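Savport holds off on humanoid purchase, publishes its buying conditions

MEDIA RELEASE

Savport, the household goods packing and returns business, will not buy a two-armed humanoid robot this financial year. The money stays in the equipment reserve. A further review is set down for December, and the company has published the conditions any supplier will have to meet before an order is signed.

The decision follows a paper evaluation of the Luo, a two-armed system offered through the distributor Flidholm, and a visit to see a two-handed robot handling everyday packaged goods on a tabletop. Savport's planning group went in doubtful and came out with a longer list of questions.

"We are asked every quarter when the robots are coming," the company said in a statement. "Our answer is that a purchase order needs a number at the bottom of it, and we have yet to be given one that includes everything."

The quote Savport received covered the robot, a stand and commissioning. It left out floor protection, spare hands, the annual software licence after the first year, and the labour of whoever resets the table when an item is dropped. The planning group put those lines back in and found 157 hours of staff time in the first year that had no home in anyone's budget.

Mixed items remain the sticking point. Savport's returns benches handle 261 product lines, among them small bottles, spouted pouches, tape and toothbrushes. A machine that manages a bottle well may do poorly with a soft pouch, and suppliers tend to quote a single success rate for the lot.

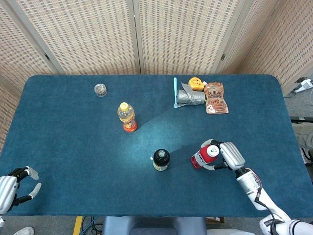
Vestik, which supplies Savport's conveyors and was sent a draft of the conditions, thinks the company is being too hard on a young product. Its view is that buyers who wait for complete figures will wait for years, and that a leased unit on one bench would teach Savport more than another round of spreadsheets.

Savport does not rule out a lease. It notes that the lease terms it has been shown run for 2 years with no early exit, and cost more over that time than the plain benchtop arm it already knows how to maintain.

Suppliers wishing to be considered in December are asked to provide:

Results listed by item type, failures included.
A full cost over the life of the unit, with consumables and licences itemised.
Hand replacement price and delivery time.
Contact details for 2 paying customers, neither of them a research partner.

Submissions without the item-level results will be returned unread. Savport will pay its own travel costs for site visits and will not take part in joint publicity before a contract is signed.

ENDS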